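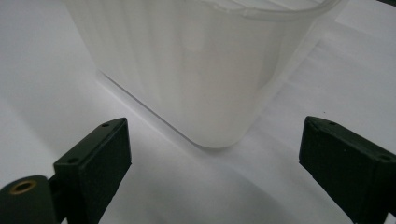
The translucent storage container has become so familiar in American homes that few people could say when the first one arrived. It came into the kitchen to hold flour or rice, moved to the bathroom for cotton balls, and reached the home office soon afterward. In a report released on 28 November 2025, the household design institute Dultura argues that this plain object deserves more careful attention than it usually receives.

The report, prepared under the direction of Tarık Akgül, draws on visits to 100 homes. Residents opened their cabinets and closets and spoke with the institute's staff about what they kept and how they kept it. At least one frosted or milky plastic container was in use in 97 of the homes. The other three relied on glass, tin or the original packaging.

Dultura's interest lies in the degree of transparency. A fully clear container shows everything, including the last inch of cereal dust and the uneven layers left by a hurried refill. An opaque one shows nothing and depends on a label. Semi-opaque plastic stands between the two. It lets light through the wall and gives a general sense of how full the container is, while softening the contents into a shape.

"People told us they wanted to know whether there was enough," Akgül said in presenting the report. "They did not necessarily want to look at it all day."

Residents of smaller apartments, where shelves are often open to the living area, were the most likely to favor the frosted finish. Several described replacing clear jars with pale ones after a move. Households with a closed pantry showed less preference and tended to buy whatever fit the shelf.

Shape received a chapter of its own. Round containers were praised for pouring and washing, but they leave gaps when placed side by side. Strictly square ones fill a shelf well and collect residue in the corners. The tall rectangle with rounded corners was the form residents kept longest, and the report recommends it for dry goods in particular. A rounded corner can be wiped with a cloth over one finger, and the narrow footprint leaves room for a second row behind.

The institute also examined how containers are bought. At Lemer, a housewares retailer that took part in the study, storage sales rise each April as customers begin spring cleaning. Managers there said that shoppers frequently choose a full set before measuring anything at home. Dultura advises the reverse order: empty the shelf, measure its height and depth, and purchase one container as a trial.

Care is the subject of the final section. Frosted plastic hides fine scratches better than clear plastic does, but it can hold a cloudy film of oil - a common complaint among those who store nuts or coffee. Warm water, mild dish soap and a soft brush are recommended. Abrasive pads should be avoided, and containers should be dried with the lid off, preferably overnight.

Clirnlow, a community housing association, has already adopted part of the guidance. Its welcome packet for new tenants now includes a page on pantry storage, with a blank chart for shelf measurements. The association manages 1107 apartments, most with a single tall kitchen cabinet.

Dultura will turn next to the linen closet. Visits for that study begin in April in the Tapsell district, and residents who wish to take part may register through the institute's office.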